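Ruvance FAQ

I get the same handful of emails about this project, so I'm putting the answers in one place. If yours isn't covered, write to me and I'll add it when I get a minute.

What is Ruvance?
It's a way of teaching a robot arm to pick things up from a fairly small pile of examples. We steer the arm by hand through a task, record what the cameras and joints did, and train one model on all of it. The first version used 400 recordings, which sounds like a lot until you see what other people are feeding their models!

Why so much fuss about bottles?
Bottles are sneaky. A bottle on its side wants to roll, clear plastic confuses depth sensors, and the same bottle needs a totally different approach depending on whether it's standing or lying down. I love them (most days). We group our examples by starting pose, and the model has to work out which kind of grasp it needs before the fingers close.

What does the setup look like?
One arm, two fingers, a pine table, and a bottle with a green cap.
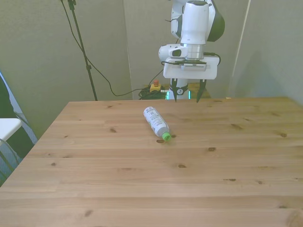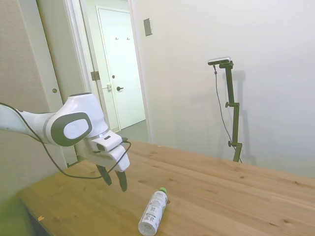
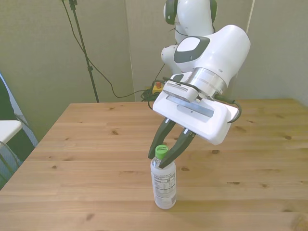
Fagerlund wrote in to ask whether the model is really choosing a grasp or just remembering where the bottle was in training, and said a fair test would move the bottle to places it had never been recorded.

Good question, and we did try it. We marked 11 spots that never show up in the recordings and ran both poses at each one. Standing bottles went fine at almost all of them. Lying bottles were worse, mostly when the neck pointed straight at the arm - the fingers came in too shallow and pushed the bottle away. So there's some remembering going on, and I'm not going to pretend there isn't.

Did grouping by pose help?
Yes, quite a bit for lying bottles and hardly at all for standing ones. I'd expected the reverse.

How many tries does the arm get?
Two per run. If it misses the second time, we write it down as a failure and reset.

Can I use it with my own arm?
Probably, if you can log joint positions and camera video together. Titen, our recording tool, handles the timing. Plan on 5 practice runs before you keep any data - my own early ones were terrible.

Where do I get the recordings?
They're on the Jemstead project page, sorted by starting pose. The failed runs are in a separate folder and the labels there are still a mess. I'm hoping to have them cleaned up by November.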